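Project report: automation and folding work at Flukadura
Submitted 26 September 2025

Why we picked this

Flukadura is a laundry and garment return service in Trultport. It handles 3000 pieces a week and has 17 people on the folding side. Our group wanted to know what happens to the folders when part of the job goes to machines. Most of what we read beforehand was about factories, car plants mainly, so not much help.

What we did

Two visits to the shop, then short talks with the folders on their breaks. Also read the shift sheets management gave us. We did not get pay data, asked twice.

How the work is taught to the machine

Flukadura's supplier, Prerken, has folders do the job with hand-held grippers, at the shop and in ordinary homes. The recordings are used to train the folding arm. So the folders are sort of teachers now, altho their job title hasn't changed. A session is 40 minutes, then a break. Shirts and sweatshirts come first, towels later.
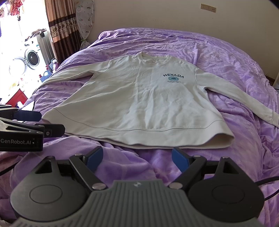

Fig. 1. Sweatshirt laid flat on a bed, with two hand-held grippers.

Long sleeves are the hard part. By hand you flip both in without thinking. With two jaws you have to decide where to grab, and thick cuffs slip. One folder told us she had to learn her own job over again, slower. Another liked it, said it was the first time anybody asked how she does it.

What changed for people

Less standing. More waiting, for chargers, for files to copy, for the next bag of clothes. The old quota was 40 pieces an hour and it doesn't apply in recording sessions, but supervisors still bring it up. Wrist pain came up a lot, we didn't measure it. Several people asked us if they were training their replacement. We had no answer and management said only that no cuts are planned in September.

Folders on the Yu line (the old semi-automatic one) were not offered sessions at all and some where annoyed about that.

Problems with our study

Too few visits. Both on the day shift. Night crew missing completely, should of started earlier.

Next

Go back after the arm is running on the floor and talk to the same people. Ask about pay again.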